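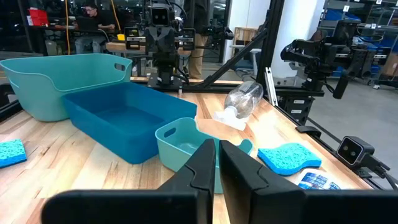 Reisekosten ab Februar: Was sich für Sie ändert

Liebe Kolleginnen und Kollegen,

ab Februar reichen wir unsere Reisekosten nur noch über Estix ein. Die alten Formulare aus Papier werden bis Ende Januar angenommen, danach leider nicht mehr. Bitte prüfen Sie also, ob bei Ihnen noch Belege vom Herbst liegen.

In Estix legen Sie für jede Reise einen eigenen Antrag an. Die Belege laden Sie als PDF oder Foto hoch, und zwar einzeln – mehrere Quittungen auf einem Blatt kann das Programm nicht richtig lesen. Anträge, die bis zum 23. des Monats freigegeben sind, werden mit dem nächsten Gehalt bezahlt.

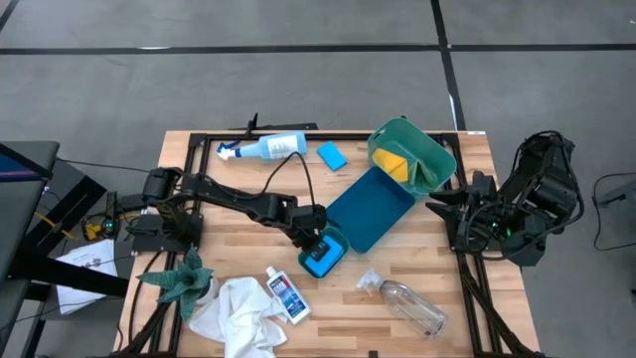

Für Beträge über 1.000 Euro braucht es weiterhin zwei Unterschriften, die von der Teamleitung und die von Bimla Shukla. Beides geht jetzt elektronisch. Wer einen Vorschuss wünscht, stellt den Antrag bitte mindestens 5 Arbeitstage vor der Abreise.

Die Kollegen am Standort Pritport behalten ihre bisherigen Kostenstellen, sie müssen nur beim ersten Anmelden die Bankverbindung neu bestätigen. Fragen zum Zugang beantwortet Hemant Bhatt, Fragen zu Tagessätzen und Kilometergeld bitte an mich.

Mit freundlichen Grüßen
Bhupendra Dixit
Buchhaltung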